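Fillidov List archive
Posted in April, 21:40, by the list editor

Subject: Re: Washing delicates on long trips

Hello all,

On the list last night somebody wrote:

> I'm off for six weeks with one small rucksack and I keep hearing
> that mesh wash bags are worth the space. Are they? I've only ever
> thrown everything in the machine together and hoped.

Yes, yes, take one! I've carried mesh bags on every long trip for 10 years and I'd sooner leave my spare shoes behind. They weigh next to nothing, they keep your socks in pairs, and in a shared laundry you can pull your whole wash out in one go when the next person is waiting.

A few things I've learnt. Get a fine mesh for anything with hooks or straps, and a coarser one for towels, which need the water to move through them. Don't stuff it -- half full is plenty, or the middle comes out with soap still in it. Do the zip right up and tuck the pull under its little elastic cover if it has one. Turn dark things inside out first.

My best wash of the whole Ninh trip was at the Plaltska hostel, where there were 2 machines and a proper drying line on the roof. I did everything I owned before breakfast and it was all dry by noon! The launderette down the hill was good too, but it closed at 6 and I missed it more than once.

Between washes the bag works as a packing cube. I fold my towel in thirds, put it in first, and lay the small stuff on top. You can see what's in there without tipping it all over the bed.

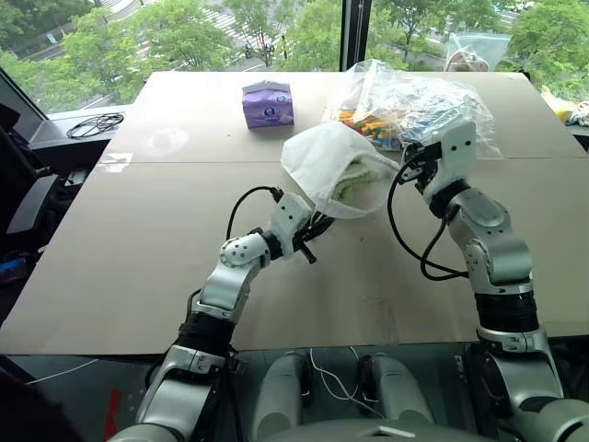 Dakedari list member, replying off-list, says she hangs hers straight from the line with the clothes still inside, and that thin shirts dry perfectly well that way if you give the bag a shake every hour or so. I'd never tried it, and I'm going to next month. Jumpers I'd still lay flat.

If anyone has found a soap bar that doesn't go to mush in its tin, please write in. I've been through three kinds now and I'm still looking!

Happy packing to you all

Contact the list owner | Copyright Fillidov List | Back to top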